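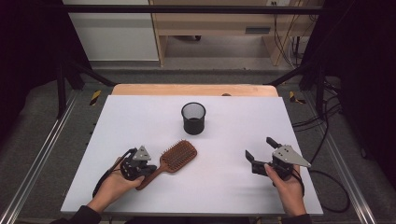 **Figure 3.** Brush-to-cup task with a pair of hand-held grippers, seen from the head camera. The left jaws point towards the brush handle; the right jaws are open.

### 4.2 Comparing two jaw designs on the brush-to-cup task

We now turn to the task we enjoyed most, and the one that taught us the most about our jaws. A hairbrush and a mesh cup are placed on the white board (Figure 3). The operator must pick up the brush with the left gripper, pass it to the right gripper in mid-air, and stand it in the cup with the handle down. It sounds like a small chore, but it asks for a low grasp on a flat object, a handover and a fairly exact placement, all within a few seconds!

Two jaw designs were compared. The Wirken jaws are short and stiff, with a flat inner face. The Nimness jaws are longer and bend a little under load, so that they wrap slightly around whatever they hold. Both fit the same hand-held body, and swapping them takes one screw per jaw. The body, the cable and the head camera were left unchanged between conditions, and the recording software was the same Zatirar build throughout.

Each operator recorded 60 demonstrations with each design, in blocks of 30, with the order of the blocks swapped for half of the operators. Before every attempt the brush was turned to a new angle and the cup was moved to one of the start positions listed in Table 2. A demonstration was kept if the brush ended up standing in the cup and neither object had left the board. Attempts that failed were also stored, although they play no part in the training runs reported in Section 5.

**Picking up.** The Wirken jaws were clearly better here. A brush handle lying flat leaves very little room underneath, and a thin, stiff tip can slide under the rounded edge of the wood where a bending tip tends to ride up over it. Operators using the Nimness jaws soon found a way round this by pressing down on the very end of the handle and catching the brush as it tipped. We were delighted by the trick, but it is hard to learn from: the useful contact is short, and the head camera often sees only the back of the gripper while it happens.

**Handing over.** This was where the Nimness jaws shone. The brush is heavier at the head than at the handle, so it wants to swing as soon as one side lets go. The softer grip damped the swing nicely, and operators let go with the left hand much sooner. With the Wirken jaws many of them waited for the brush to settle before moving on, and those pauses show up in the gripper traces as long flat stretches.

**Placing.** We had expected a gap between the designs and did not find one. The mouth of the cup forgives a few degrees of tilt, and what mattered far more was where the brush had been gripped during the handover. A grip close to the bristles gave a long free handle that was easy to aim.

Width readings were logged at 500 Hz and thinned to match the camera before training. We kept the full-rate logs all the same, and are very glad we did, because the slips described above are plain to see in them and vanish almost entirely once the signal is thinned. Anyone repeating this work should budget the disk space.

One limit should be stated. All sessions took place at our Ifans bench, under one set of lights and with one brush. A lighter brush would probably swing less and narrow the lead of the Nimness jaws at the handover. We have since printed a mixed pair, with a Wirken tip on the left and a Nimness tip on the right, and early attempts with it are very promising. Results for the mixed pair are given in Section 4.4, after the cloth-folding task.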